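Florkell Publishes Practice Guide for Robots That Open Drawers

Florkell has released a practice guide for teams that test robot arms on household and office furniture. The guide is called Mesix and runs to 21 pages. It covers how a test area is laid out, how a trial is recorded, and when an operator has to stop the arm.
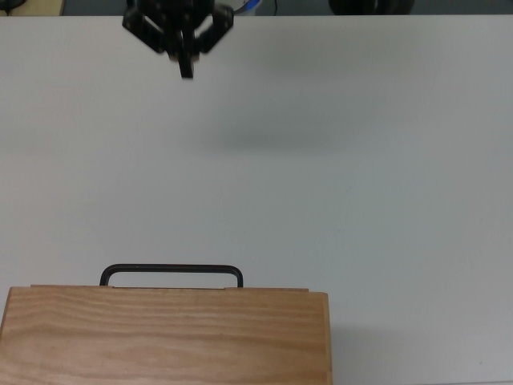 Mesix asks every team to write down a starting position and return the arm to it before each trial. A trial that starts anywhere else is logged separately and left out of the results.

The guide was drafted with Rokum, a maker of test furniture, and draws on records from 2,000 drawer trials. Many of those records could not be compared because the sites used different words for the same outcome.

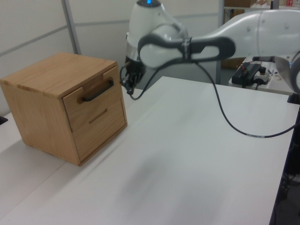
Cable routing has a section of its own. Teams must check the full reach of the arm for snag points and repeat the check after any tool change.

Trials are now graded at 3 stages: approach, grip and pull. Grip is judged by contact between the fingers and the handle.

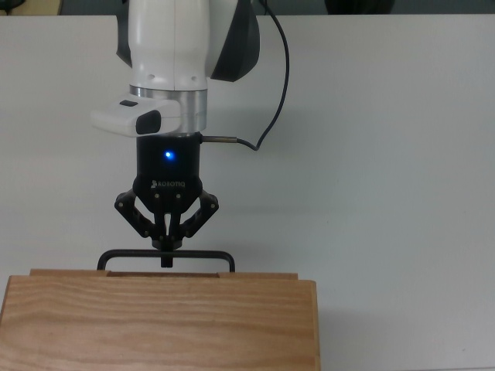 The grip stage took the longest to agree on. Early drafts accepted any contact with the hardware. The final text asks for both fingers to be closed on the handle, as with the black U-shaped bar on the wooden box, before the grip is marked as made. A touch by one finger is recorded as a contact only.

For the pull stage, operators note how far the drawer travels and whether the furniture shifts on the table. Mesix requires 2 people to sign each trial sheet.

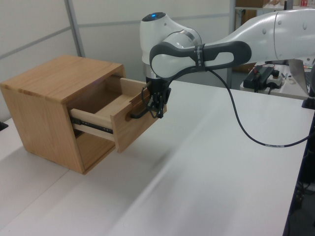 Uzor said the shared terms would let it compare its own drawer trials with those of other sites, and asked that cabinet doors be added to the next edition.

Florkell will accept written comments on the guide until November. Copies are available from the company on request.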